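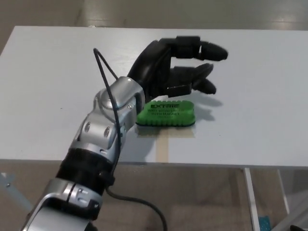
Fig. 1. Green EXTRIC whiteboard eraser on a white tabletop.

Handout 4: Dry erasing and what is left behind

Read this before the bench session. Bring the worksheet from January if you still have it.

Sellers of erasers like the word "clean." Treat it with suspicion. A dry eraser moves pigment from the board into the pad, and some of it stays where it was or lands in the tray. A board that looks white from the back row may look gray from a foot away.

Claims we will test

1. "Good for 2,000 wipes." The Zalix leaflet says this and never says what a wipe is. One pass? A full board? In our Starnberg trial the pad began to smear after 700 single passes over fresh ink. That was one pad and one brand of marker, so don't lean on it too hard.

2. "The magnet keeps it handy." Maybe. A magnet needs a steel-backed board, and plenty of cheap boards don't have one. Check yours before you pay extra.

3. "Scalloped sides improve grip." I have seen no measurements for this. Moussa's notes repeat it without a source.

Method

Draw a solid block of black ink and let it stand 15 minutes. Wipe once, left to right, with light pressure. Photograph the board under the same lamp each time. Then turn the eraser over and look at the felt — most people skip this, and then wonder why the next board gets worse.

Do not use spray in the first round. Matero's figures mix sprayed and dry boards in one column, and I can't make sense of them.

For discussion: if a pad smears, is it full, or is the ink too fresh? How would you tell the two apart?

Č. Jurčo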